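Home Syllabus Handouts Readings Contact

Beds, Bedding and Clothes in Household Inventories
Notes for the second part of the unit. Instructor: Lavanya Sastry

Carried over from last time

We finished with the hall and the kitchen. We now go upstairs, or in the smaller houses to the back of the ground floor, where the beds were kept. Remember that a bed could stand in almost any room. Do not label a room a bedroom in your transcription unless the clerk calls it a bedchamber or lodging chamber. If he writes "the parlor" and lists two beds in it, it is still the parlor.

Our main document is still the Vodon inventory of 1649. Bring your marked copy. The transcription by Purificación Alcaraz is in the readings folder, and her line numbers are the ones used here.

What the word "bed" means

In many inventories of this period the bed is the stuffed part, what we would call the mattress. The wooden part is the bedstead. An entry that says "one bedstead" and then "one feather bed" on the next line is one sleeping place, priced in two pieces. Students often count it as two. In the Vodon document the clerk is fairly consistent about this for the first chamber and then stops being consistent, so read the second chamber slowly.

Common words you will meet:

Feather bed: a large bag stuffed with feathers, often the most valuable thing in the room.
Flock bed: the same, stuffed with scraps of wool. Cheaper.
Tick or ticking: the closely woven cover that holds the stuffing in.
Bolster: a long cushion across the head of the bed, with the pillows on top.
Pillow bere: a pillowcase. Spelled many ways (beer, bear, ber).
Coverlet: the top layer. Sometimes has its color given.
Valance: a short hanging around the top or the base.
Tester: the canopy.

Pillows are a useful sign of comfort. A poorer household may have a bolster and no pillows at all. The Vodon house has 9 pillow beres but the clerk gives no number for the pillows themselves, only "pillows" with a single price for the lot.
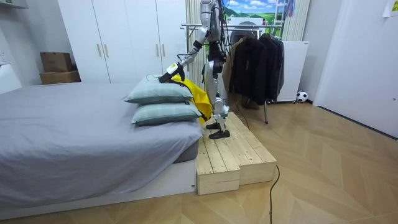
Tanner Robichaud wrote on the discussion page that he does not think we can use the pillow beres to estimate the pillows, as a family that washed once a month or less would need several cases for each one. He would sooner leave the number blank in the table and put a note beside it.

I agree with leaving it blank. In your own table please write "not stated" and do not put a zero. A zero means the clerk told us there were none. Linen had to last from one wash to the next, so a full chest is evidence about laundry as much as about beds. The same goes for sheets, which are counted in pairs. An odd sheet is normally entered on its own line, sometimes with the word "old."

How values were set

The appraisers were usually neighbors. They walked through the house, called out what they saw, and someone wrote it down. The prices are what the goods might bring secondhand. They are not what the family paid.

Points to watch:

1. Lumped entries. "All the linen in the great chest" may hide more than half of the cloth in the house.
2. "Old" and "worn." These words explain a low price. They do not tell you the age of anything.
3. Color. Clerks gave a color when it helped tell two things apart. A yellow coverlet is called yellow when there is a green one in the next room. Do not conclude that goods with no color listed were undyed.
4. Things left out. A widow's own clothes, items already given away, and things thought too small to price may all be missing.

Point 4 is the one that causes the most trouble in papers. An inventory is a list made for the settling of debts and shares. It was never meant to be a full record of a home.

Clothes

Clothing comes near the top in many inventories, in a single line: "his wearing apparel and money in his purse." This is frustrating and there is nothing to be done about it. In the Vodon document apparel and purse are valued together at 100 shillings, and we have no way to separate the two. When you compare households, do not treat this line as a figure for clothes.

Where clothes are itemized, note where they were kept. Most were folded and laid flat in a chest or coffer, or put on a peg or nail in the wall. A press was a cupboard with shelves, and some had pegs inside. The shaped hanger that goes inside the shoulders of a shirt is a much later thing, and the tall wardrobe with a rail came along with the habit of hanging. This affects how you picture the room. A chest at the foot of the bed took up floor space, served as a seat, and is usually priced apart from what was in it.

Shirts and smocks were linen, worn next to the skin, and washed. Outer garments in wool were brushed and aired. For this reason shirts often turn up in the linen list with the sheets and napkins, and you should search there before saying that a man had none.

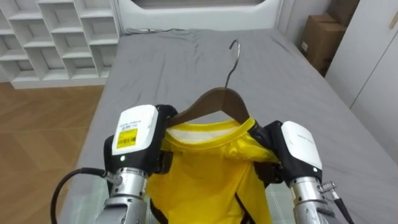
Comparing two households

For the exercise you will set the Vodon inventory beside the Pundau one. Kavitha Murthy has put both into the shared spreadsheet, with one row for each entry as the clerk wrote it. Please do not merge or split rows in the shared copy. Make your own copy first.

The Pundau clerk lists goods by kind, with all the bedding together and all the brass together. The Vodon clerk goes by room. You cannot rebuild the Pundau rooms from the list, so questions about who slept where can only be asked of Vodon. Questions about the share of wealth held in bedding can be asked of both.

Exercise

Write up to 2000 words. Cover the following, in any order:

a) The share of total movable goods held in beds, bedding and linen in each house. Show your working.
b) Two entries you could not place, and what you did with them.
c) One thing you would expect a household like this to own which is missing, with a reason for its absence taken from the readings.

Spelling in quotations should follow the transcription. Use modern spelling everywhere else. Keep money in pounds, shillings and pence, and do not convert to present-day dollars.

Reading

Alcaraz, introduction to the transcription, the section on rooms.
Rajan, "Sheets by the Pair," course packet.
Glossary sheet from September, for anyone who has lost it, is at the back of the packet.

Papers go in the box outside the department office before 5 p.m. on the due date listed in the syllabus.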